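Kelenero publishes first results of household chore study: "Not yet, but ask us about the laundry"

Media release
For release in June

Kelenero, a small research company working on machines for the home, today publishes the first report of its Odora study. The report asks a simple question which many families have asked us: can a machine do the housework yet? Our answer is that some parts of some chores can be done now, with a person close by, and that most chores from beginning to end can not.

The study looked at 40 chores. They were chosen from ordinary homes and from the back rooms of small shops, and they include folding towels, emptying a dishwasher, wiping a counter, sorting returned goods, filling a shelf with tins and doing a load of washing. Each chore was written down as a person does it, with all its small steps, and after this our engineers tried the steps with Uva, the two-armed research machine which the company has developed in its own workshop.

Of the 40 chores, Uva finished 6 without any help from a person. All of these were short chores at a table or a shelf, where the objects were already within reach. In the other chores a person had to step in at least once, and in many of them more often.

"I would like to give a more exciting number, but this is the number we have," said Ibrahim Olaniyan, who is leading the Odora study. "When people see a short film of a machine folding a shirt, they think the laundry is solved. The folding is one step. Before it somebody must find the shirt, turn the sleeve the right way and decide if it is dry. We wanted to count the whole job."

What the machine does well

Uva was most reliable when it repeated one movement with one kind of object. In the shop-floor part of the study it placed tins and boxed goods on a shelf at a steady pace, slower than an employee but with few dropped items. It could also wipe a flat counter, provided that the counter was cleared first. Small hand towels were folded to a standard that our testers called acceptable. Bath towels were harder, and fitted sheets were taken out of the trial after the first attempts.

The company also found that the machine is patient with tasks which people find dull. Sorting coat hangers by colour is one of those. It is perhaps not a chore that many households will pay for, but the shops in the study asked for it.

Where it still has trouble

The difficulties came mostly from the home itself. The report mentions narrow passages, doors that open in the wrong direction, appliances with lids and not front doors, and things which are soft, shiny or see-through. Clear plastic is a particular problem. A camera may look through it to what is behind, and a gripper may catch it together with the thing it is supposed to hold.

For this reason the report gives a full chapter to the laundry. Many test rooms have a front-loading washer standing on an even floor with free space on all sides. Many real homes do not. A top-loader on a balcony asks for a different reach, from above and downward, and the person often works between the railing and the machine with very little room for the elbows.

To learn how people manage this, Kelenero has been collecting recordings of chores from the view of the person who is doing them. The collection now holds 3000 short recordings. The people are asked to work in their usual way and with their usual appliances, and not to tidy up for the camera.

Elspeth Galbraith, who prepares the recordings for the study, said the balcony laundries have changed how the team is thinking about the problem.

"A person moves a sheet of plastic to one side without noticing they did it. They keep one hand on a lid while they look at something else," she said. "We had written 'open lid, put in clothes' as two steps. When I went through the recordings with a pencil, I needed most of a page."

Balcony laundry, from the Odora recordings: a top-loader with its clear plastic wrapping, and the hands at work on it.
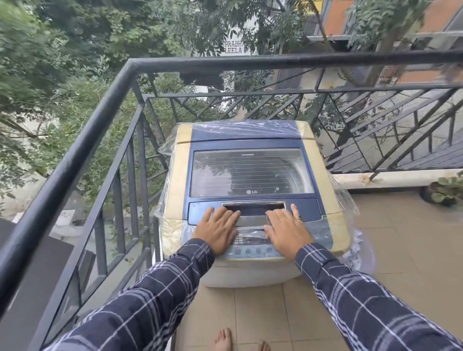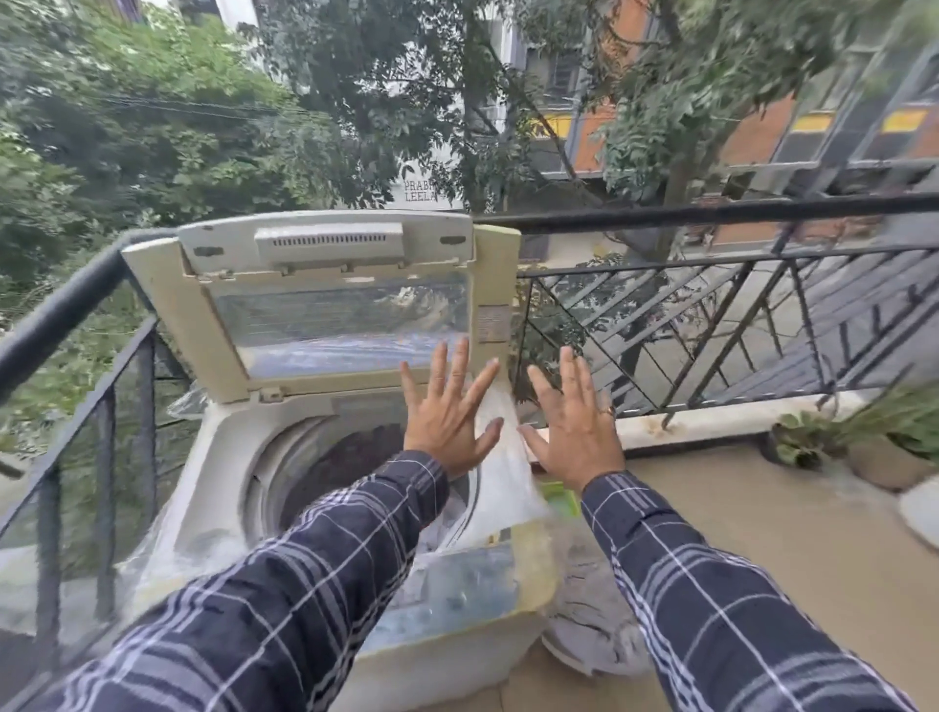
What comes next

The second part of the study will repeat the laundry chores with top-loading machines only. Kelenero has asked Bognár, a workshop that builds test furniture, to make a copy of a small balcony with a railing and a tiled floor, so that Uva can practise in a tight space where nothing can fall to the street. The copy will be built so that the railing can be moved closer or farther away, and the engineers will be able to see at which distance the arms begin to have trouble.

There will be 3 main tests. In the first one the machine must open a lid and leave it standing. The second is to lift light clothes out of the drum, including the ones which lie at the bottom. The third is to handle a loose plastic cover without tearing it or pulling it into the drum. A person will stay beside the machine during all tests and can stop it with one button.

The company does not plan to sell Uva to households at this stage, and no price or date has been decided. Mr. Olaniyan asked that readers be careful with any promise of a machine that does "all the housework", including if such a promise should one day come from Kelenero.

"My mother asks me every month when it will do her washing," he said. "I tell her it can carry the basket, if she clears the hallway."

Taking part in the study

Kelenero is looking for more households and small shops who would like to record their chores. Homes with unusual laundry spaces are especially welcome, for example balconies, stairwells, shared basements and kitchens where the washer is under the counter. Participants receive a payment for their time and can ask for any recording to be deleted. No special skill is needed, and it does not matter if the appliance is old.

The report can be requested free of charge from the Kelenero press desk. Interviews with Mr. Olaniyan and Ms. Galbraith can be arranged in the morning, before 11 a.m., as the workshop is noisy in the afternoon.

About Kelenero

Kelenero is a research company which studies how machines can help with everyday work in homes and small shops. It designs and tests the Uva research machine and is the organizer of the Odora study.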